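FOR IMMEDIATE RELEASE
3/8/20

Powell Opens Its Fourth Neighborhood Branch, and Everyone in Gustidside Is Invited

DRIVEDVILLE – Powell, the member-owned credit union that has looked after the savings of Drivedville families for longer than most of us can remember, is delighted to announce that its newest branch will open its doors in Gustidside before the end of March. It will be our 4th branch, and the first on the east side of the river, where members have been asking us (kindly, and for quite a few years now!) to come a little closer to home.

The new branch sits on the corner where the old Vedum shoe store used to be, and anyone who bought school shoes there will be glad to know that we kept the big front windows and the bench beneath them. Inside there are three teller windows, a quiet room for talking over a mortgage or a car loan, and a children's corner with books and a low table. Parking is behind the building and is free for as long as your visit takes.

More than 900 Gustidside households already bank with Powell, and many of them have been crossing the bridge every payday to do it. We thank them for their patience and hope the extra time on a Friday afternoon will be put to good use.
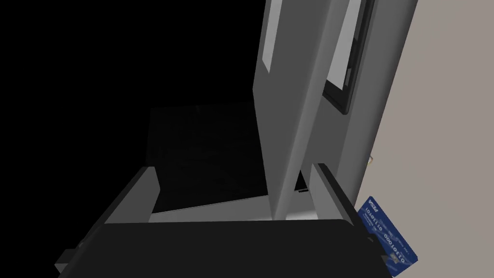

A blue Visa credit card, lower right.

Members who visit during opening week can sit down with one of our staff for a free card and account checkup. Bring your cards, your latest statement and any questions you have been meaning to ask – how interest is worked out, what to do when a card goes missing, or whether it makes sense to move a balance. There is no charge for the visit and no obligation to sign up for anything, and you are welcome to bring along a son or daughter who is just starting out with a first account.

We will also be offering three evening classes on household budgeting, held in the branch after closing time. They cover planning for a month of bills, building up a small rainy-day fund, and reading a credit report without getting a headache. Seats are free for members and their guests, and coffee and homemade cookies will be served. Please sign up at any Powell branch so we know how many chairs to put out.

Our other branches will keep their present hours, and members do not need to change their account numbers, checks or cards in order to use the new location. Safe deposit boxes in Gustidside can be reserved now at the main office in Drivedville, where the staff will be happy to go over the available sizes with you.

Press visits to the new branch can be arranged through the Powell main office in Drivedville during regular business hours.

###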